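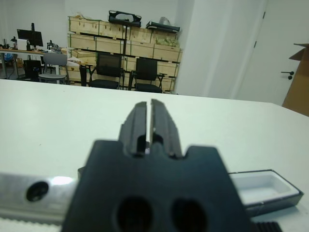 Aluminum rail and toothed belt, workshop level.

1/ The Kastholm Community Learning Center will open registration for its spring evening courses in March. This thread sets out the main changes for returning and new learners.

2/ The course fee remains at 50 per term. Learners who enroll in a second course in the same term pay half the fee for that course. Materials are included, except in bookbinding and watercolor.

3/ Last year 399 residents completed at least one course with us. Basic bookkeeping and written English had the longest waiting lists, and both will now run in two parallel groups.

4/ Binta Usman joins the Center as head of language programs. She will meet with prospective learners before placement. Please bring any earlier certificates to that meeting.

5/ Evening classes will begin at 6:30 p.m. instead of 6 p.m. Many learners told us in the fall survey that they could not arrive from work in time. The building closes at 9:15 p.m.

6/ A hardship fund of 100 places is available. Applications are handled in confidence by Obinna Haruna in the registrar's office. A decision is normally sent within two weeks.

7/ Parking behind the east entrance is reserved for permit holders. Learners who need step-free access should use the door on the courtyard side and ring for the front desk.

8/ Full course listings will be posted at the front desk and on our website before registration opens. Questions may be sent as replies to this thread.

Recent posts
Winter term: certificate collection hours
Library room closed for floor repairs
Call for tutors: written English, level 2
Changes to the refund policy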